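**Jan 3, 2018**

# Gekwood's old recordings are going online, and everyone is invited to listen

Nearly 3000 recordings of songs, stories and everyday talk from the Gekwood valley will be free to hear on the web from March, when the Narska Sound Library opens its doors to listeners everywhere.

The recordings cover 24 villages and were made on reels, cassettes and, in a few happy cases, on the back of somebody's dictation machine. There are lullabies, auction calls, bell-ringing practices, a very long argument over the right way to lay a hedge, and a whole shelf of weather talk from the farms above Ededeck. Until now you could only hear them by booking the single listening desk at Narska, which was full most weeks and closed at lunchtime.

"I grew up hearing my neighbours sing these songs, and I still got goosebumps when the first tapes came up clean," said Mojtaba Ranjbar, who has led the project from its first day. "You hear a kettle going, a dog wanting to be let in, and then this wonderful voice starts up. I can't wait for people to find their own street in there, or their own gran!"

The work has taken five years. Each tape was played through once from start to finish, with a listener noting down names, places and the first line of every song. Spellings were left as the singers gave them, so the same tune may turn up under two or three titles. The catalogue links these together, and visitors can search by village, by subject or simply by a half-remembered line.

Two collections will be ready on opening day. The first is the Azimi tapes, a set of kitchen-table interviews with millworkers and their families, recorded over several winters and never played in public before. The second brings together the Ededeck choir evenings, including the one where the lights failed and the choir carried on in the dark. The remaining collections will follow through the spring and summer.

Schools in the valley will get a listening pack with short clips, words to sing along to and a map of where each recording was made. Adult groups are welcome to ask for one as well.

The library would also love to hear from anyone who recognises a voice. Many of the speakers are listed only by a first name or a nickname, and a good number of the songs have no singer named at all. Notes can be left beside any recording on the site, or handed in at the Narska front desk, where the kettle is usually on.
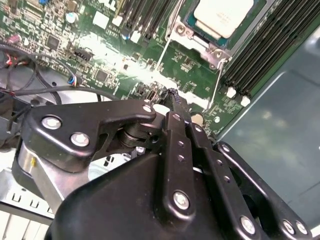
The green motherboard inside an open server chassis.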